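# Dokari(手首カメラ用の模倣学習キット)を二か月使った感想

私は日本語を母語としませんので、読みにくい文があればお許しください。研究室で Dokari を二か月使いましたので、良い点と困った点を書きます。

Dokari は、手首カメラの画像と手先の姿勢だけから動作を学習する方法と、そのためのソフトウェア一式です。もとの手法は Joonas Nieminen さんの報告にあり、中心の考えは「接触の前後だけ、予測の間隔を細かくする」というものです。物から遠いときは粗く動き、近くなると短い区間ごとに計画をやり直します。

比較の相手には、以前から使っている Rikgate を選びました。課題はサンドイッチの準備で、食パンをトースターから取り、皿に移すところまでです。実演データは61回分を集め、両方に同じものを与えました。

結果から言いますと、皿に置く動作では差がほとんど見えませんでした。差が出たのはパンをつかむ動作です。Rikgate は指を閉じるのが早すぎて、パンの角だけをはさむことがよくありました。Dokari では指が耳の両側に来るまで待つことが多く、この点は報告に書かれたとおりだと感じました。学習にかかった時間は、私たちの計算機でおよそ3時間でした。

困った点もあります。まず、説明書が短すぎます。カメラの較正の章は2ページしかなく、座標の向きを間違えたまま一日を使ってしまいました。次に、接触が近いかどうかの判定は画像だけで行うので、見た目の変化に敏感です。パンくずがテーブルに増えてくると、まだ遠いのに細かい計画に切り替わり、動きが遅くなる場合がありました。付属の Fang という可視化ツールで判定の値を見ますと、くずの多いところで値が上がっていました。 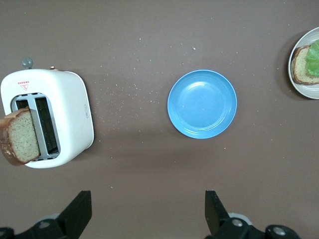

対策として、実演の半分をくずのあるテーブルで取り直しました。遅くなる回数は減りましたが、なくなってはいません。トースターのパンが斜めに傾いているときも、まだ苦手なようです。傾いた例を実演に多く入れるのがよいと思いますが、私たちはまだ試していません。

購入は Zurncombe から直接しました。質問への返事は早く、内容も丁寧でした。ただし、返事は英語だけです。

手首カメラをすでに持っていて、つかむ動作の失敗に悩んでいる方には勧められます。置く動作だけが目的なら、Rikgate のままで足りると思います。二月に出る更新で判定のしきい値を自分で変えられるようになるそうなので、そのときにまた追記します。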